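Dye notebook, January, entry 19
Walnut hulls, second try

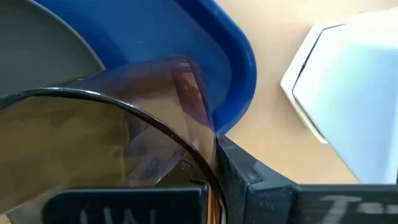 Li-hua brought back the last sack of hulls from the Aguiar place, and I've had them soaking in rainwater since before the holidays, so the bath had plenty of time to get good and strong (and smelly, sorry to everyone who shares the back sink). What I'm after is the brown we got by accident on the Laso wool two winters ago, which I have never once managed to get again on purpose. The closest thing I can point to is the rim on that clear brown-tinted plastic piece, where it goes a dark reddish brown through the middle of the curve before it turns black. That reddish part, please, and none of the black!

Weighed out 228 grams of the Zerkach yarn, dry, in 4 skeins. No mordant on the first two, alum on the others. Brought the pot up slowly, held it just under a simmer for six hours and then left it overnight with the lid on, which I know Rui thinks is too long, but he likes his browns pale and I don't.

Morning: the plain skeins are lovely, warm and deep, though a bit gray at the ends where I tied them too tight. The alum ones went yellower than I hoped. I rinsed until I got tired of rinsing and there was still color coming out, so they need another wash before anybody knits with them.

Saved the bath in the Prinevico bucket. I'd like to try a little iron in a small jar of it, only a pinch, and maybe some madder over the alum skeins to pull them back toward red. Rui, if you use the bucket first, leave me half. Ask Li-hua about more hulls.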